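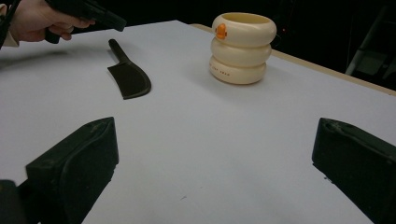 *Fingers open over the white table, toy cleaver and cream ring stack in reach.*

# nistulura-tabletop

Recordings from two hand-held grippers, made on one table in the Whitlock shared workshop. The grippers are a home build. Printed parts, CAD files and the wiring sheet are in `hardware/`; this file covers the data only.

## Contents

- 429 episodes, 91 of them with both grippers moving at once
- 11 toy objects, listed in `objects.csv`
- 3 tasks: `pick`, `hand_over`, `stack`

Each episode is a folder with `video.mp4`, `width.csv` (finger opening in millimeters) and `meta.json`. Left and right grippers share a clock, so the timestamps can be compared directly.

## Recording

The table has a smooth pale surface and the room lights past it stay off. Shadows fall across the tabletop in many episodes, sometimes over the object being picked. We left those in.

Dolores Strickland and Emmett Escobedo recorded most of the set on Thursday evenings. Illia Melnychuk designed the fingers and wrote the sync script.

## Known problems

- The flat objects are hard. The toy cleaver lies low on the table and black fingers on a black handle confuse the tracker - check `width.csv` before trusting a grasp label.
- The table surface has specks and smudges. Don't use them as fixed markers, the table gets wiped between sessions.
- `hand_over` episodes from October use the old finger opening calibration. Run `fix_width.py` on them first.
- Small lettering on objects is mostly unreadable at this resolution.

## Use

```
python load.py --root data/ --task stack
```

Add `--both` to get only the two-gripper episodes.

## License and contact

CC BY 4.0 for the recordings, MIT for the scripts. Send corrections to Lucinda Ambrose through the issue tracker - include the episode folder name.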